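Thu 22 February

# How I keep a daily journal without quitting by the second week

I've started more diaries than I've finished, and if you've got a drawer with half a dozen notebooks in it, all of them filled up to page four, then hello, we should be friends! This is the way I do it now. It's held for 138 entries in a row, which for me is a small miracle, and I'm writing it down while I still remember how I got here.

## What you need

A notebook you don't love. I mean it. My sister gave me a gorgeous one from Hamel one December and I was so scared of spoiling it that I wrote in pencil, in tiny letters, about nothing. The one I use now is a plain Mulico with 100 pages and a cover that already had a dent in it. When it fills up I buy the same again.

A pen that lives with the notebook (clip it on, tie it on, whatever works). Typing is fine too. I did a stretch on a blog called Munalside, and I liked it, but I kept fiddling with the colors of the page when I should've been writing about my day.

## Step 1: Put the time at the top

Write the time before you write anything else. It gets a mark on the page, so the page isn't blank anymore, and later on you'll love knowing that the grumpy entry was written at 11:40 at night and the cheerful one at lunch.

## Step 2: Start with something dull

My first line is nearly always the weather or what I ate. Soup again. Windy. Bus was early and I wasn't. Don't try to open with a feeling – feelings show up on their own around line three if you leave the door open.

## Step 3: Pick one thing and stay on it

This is where I used to go wrong. I'd try to get the whole day in, breakfast to bedtime, and by dinner my hand hurt and I hated everybody. Now I pick one bit. Last week it was a phone call with the dentist's office, and I wrote a page and a half on the hold music alone. I can't tell you what else happened that day, and I don't miss it.

If you can't pick, ask yourself what you'd tell a friend if they called right now. My old roommate Declan Rowbotham used to phone every night after his shift and open with "go on, what's the news," and I still hear him saying it when I sit down.

## Step 4: Stop after seven minutes

Set a timer. I go over sometimes, but I'm allowed to quit when it rings, even in the middle of a thought. Some nights I'm just warming up and that's annoying, but it gives me somewhere to start the next day.

## Step 5: On bad days, write three lines

There are days when I don't want to look at the day at all, never mind write it up. So, three lines. The time, one thing that happened, one thing I can see from where I'm sitting. They don't have to be good lines. I've got one that says "9:15. Work. Lamp." and I know exactly which evening that was.

## Step 6: Don't go back and fix things

No crossing out, no tidying up the spelling, no adding the clever thing you should've said. I read old entries on the first of the month with a cup of tea and keep my pen in another room, because I know what I'm like.

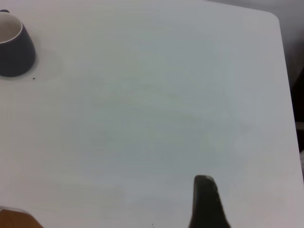
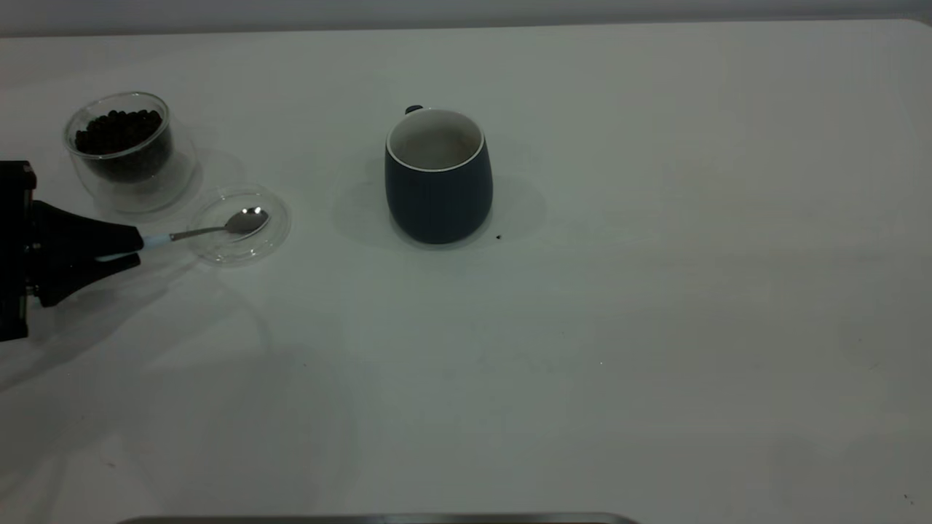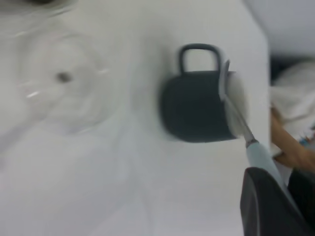
The one-thing-you-can-see line from Step 5 is the part people ask me about, and it's really just practice at noticing. You don't need a view of the ocean or a cat doing something funny. Any plain object will do, and the trick is to put down one small fact about it that you'd have skipped past otherwise. Take the dark mug lying on its side in the last photo: "mug" is a perfectly okay entry, but "mug tipped over, handle pointing up, brush-like thing in it" is one you'll still be able to see in your head next year. It takes the same pen and maybe four more seconds.

## If you miss a day

Skip it. Don't catch up. I once spent a whole Sunday afternoon filling in a week I'd missed on a trip to Sisinico, and every entry sounded like a postcard to an aunt. Just put the new time at the top of the next page and carry on – the gap says plenty by itself.

And if you miss a month, same thing. Mine starts up again after one of those with "7:05 PM. Found the pen."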